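Kitchen Scrap Composting in a Shared Student House
Final project report, Introduction to Soil and Waste
November 11, 2025

1. Background

Our group wanted to know if a small indoor compost setup could handle the kitchen scraps from one student house without smell or flies. The house is on Kohlhase Street and has nine people living in it. Before the project all food waste went into the regular trash, and the bag was taken out whenever it got full.

The city does not pick up food scraps on that street. The closest drop-off point is the community garden at Titance Park, which takes finished compost and raw scraps but is closed for most of the winter. We decided to compare two methods that could be kept in the back hallway: a worm bin and a sealed bucket with bran.

2. Materials

The worm bin was a Cerkar three-tray model, bought used. The bucket was an Ollo with a drain tap at the bottom. We also used a kitchen scale, a probe thermometer, pH strips, shredded newspaper, and a garden trowel. The bran came in a bag that was supposed to last two months and lasted five weeks. Part of the reason is that two of us were adding a handful every time we opened the lid, and the instructions say once per layer.

3. Method

Scraps were collected in a bowl by the sink and weighed every evening. Each night's scraps were split by weight between the worm bin and the bucket. We left out meat, dairy, and cooked rice for both methods, even though the bucket can take them, so that the two would get the same material. Onion skins and citrus peel were allowed in the bucket only. This was a change from our proposal — we found out after the first week that the worms would not go near the citrus.

Temperature and pH were taken every 4 days. Smell was rated by whoever was home, on a scale from 1 to 5, standing at the hallway door with the lid closed.

4. Results

The worm bin stayed at room temperature the whole time. The pH started low and came up after we added crushed eggshells. Fruit flies showed up in the second week and were mostly gone after we put a thicker layer of newspaper on top. Smell ratings were 1 or 2 except for one evening when too much melon rind had been added.

The bucket had no flies at all. It did smell sour when the lid was off, and the liquid from the tap smelled worse than anything else in the project. With the lid closed most ratings were 1. The bucket filled up faster than we had planned for, and for several days all the scraps had to go to the worms.

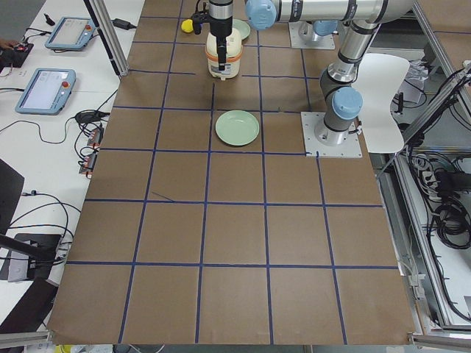
The weights from those days are kept in the table in the appendix but are not used in the comparison, because the split was no longer even. Taking them out did not change which method came out ahead on smell. It did make the worm bin look slower, as its heaviest feedings were in that period.

5. Discussion

The main problem with the bucket is that it only does half the job. What comes out is pickled food that still has to be buried, and the yard behind the house is paved. We ended up carrying it to the garden. The worm bin made something we could put on house plants, but it needed more attention, and it would be hard to keep going over a break when the house is empty.

We did not measure moisture, and we should have. The trays were clearly wetter at the bottom, and that may explain why the worms stayed in the middle tray. The smell ratings are also weak data. People got used to it — the two roommates with rooms next to the hallway gave lower numbers every week.

6. What we would change

Buy a second bucket so one can rest while the other is filled. Chop the scraps smaller. Start in July, when the garden is open and there is somewhere to take the material. The worm bin is still in the hallway and the house has agreed to keep feeding it through the spring.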